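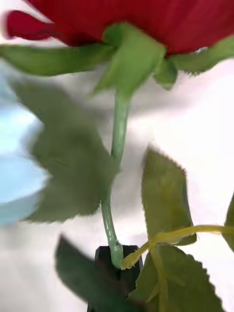
*Trirneo Handling Group, Sestthorpe: set-up guide, section 4*

## Recording flower episodes

I wrote this after my first long stint on the Guvilholm task, so it's the version I wish I'd had! We want 800 good episodes from each station and 3000 across the whole set.

1. Start the Navarro recorder and check that both wrist views are live.
2. Lay the flowers and greenery out on the table. Mix it up every time, please – a tidy row teaches the arms to expect a tidy row.
3. Close the gripper on the stem, low down and clear of the leaves if you can manage it (I often can't).
4. Carry the flower over to a basket, let go gently and back away before you stop recording.

> **Note:** Fabric leaves sway and hide the fingers from the wrist view. Slow down a bit and carry on. A slightly fumbled grasp is still worth keeping.

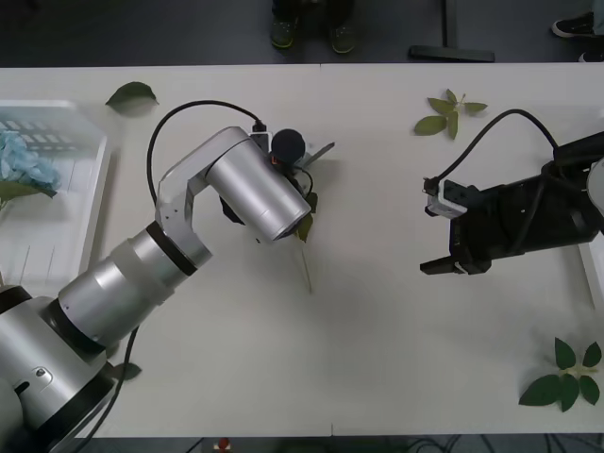 Variety matters most when you reset between episodes. I move a few bits, leave the rest and go again. With a basket at each end, as we have them, and single leaves and sprigs spread about the white top, there are loads of layouts to try, so don't keep going back to your favourite.

> **Caution:** Keep your hands off the table while either arm is live, and know where the red button is before you begin.

5. Label the episode straight away. My number 683 still has no label and I can't remember a thing about it.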